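Can a machine fix a tap yet?

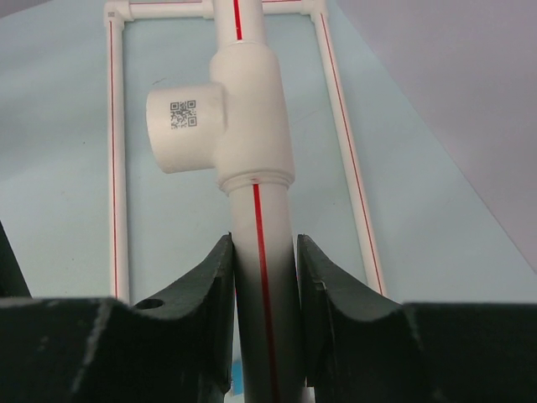

Josefina Jara wrote in after the April issue to say she would believe in household robots when one of them came out at 7 a.m. and stopped a drip under her sink, and until then she was keeping her plumber's number on the fridge. Several other readers said much the same in fewer words.

It is a fair test. Vacuuming and mowing have been handed over in plenty of homes, and neither one asks the machine to hold on to anything. Plumbing does. You have to line one part up with another, start a thread straight, turn it the right amount and stop before something cracks. A person does most of this by feel, often with their head in a cabinet and no view of the joint at all.

We manage 518 apartments across the Mirnley and Dillel buildings, and our maintenance crew logged 682 plumbing calls last year. Most were small. Washers, supply lines, loose faucets, a trap that needed to come off and be cleaned. So the question is a practical one for us, and Xuân Ninh and I have spent some time on it.

What the arms can hold 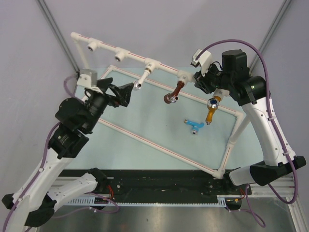
Small plumbing jobs are mostly a matter of access, and access is what test setups tend to leave out. A kitchen sink has a garbage disposal on one side, a bucket, old cleaning bottles and a wall you can't move. On a bench you can give the machine room. Even so, a bench is not as simple as it sounds. With two arms and a run of pipe, you have to keep one arm out of the other's way, and the faucets are not all in one handy spot: two hang from the pipe, and a small light blue one lies loose on the table. A part on the table has to be picked up at a useful angle before anyone can talk about threading it. Our crew would do that without thinking. For a machine it is a separate job with its own ways to go wrong.

Two arms do make sense for this work. Ask anyone who has tried to tighten a nut while the whole pipe turned with it. Zanele Modise told me she uses her knee.

Materials are the other half. Our older Dillel kitchens have metal pipe with paint on the threads. The newer ones are plastic and will cross-thread if you look at them wrong. A machine that does well on clean white pipe would still need to learn the rest, and I have not seen anyone show that for an occupied apartment.

The threads are the hard part

When one of our people starts a fitting, they often turn it backward first until it drops into place, then go forward. It takes a second. Getting a gripper to notice that little drop is a real problem. Vision helps with finding the opening, especially where the socket faces down and there is metal inside to aim for. Once the gripper and the part are in front of it, though, there may be very little left to see.
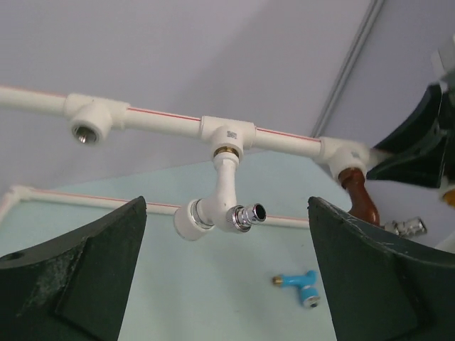

What this means for our buildings

Nothing changes this year. Repairs at Mirnley and Dillel will still be done by the same crew, and the way you report them is the same: call the office or use the form in the lobby. Please say whether the leak is from the faucet, the supply line or the drain, if you can tell.

My own guess is that shop work will come first. We rebuild faucet sets in batches of 50 in the basement at Mirnley, with the same parts in the same trays, and that is the kind of chore I could see handing over. Going into a home and finding the shutoff behind somebody's recycling is much further away.

Xuân disagrees with me on the batches. He thinks the 3 faucet models we stock are different enough that setting up the machine would take longer than doing the work by hand. We will come back to it when we have prices to compare.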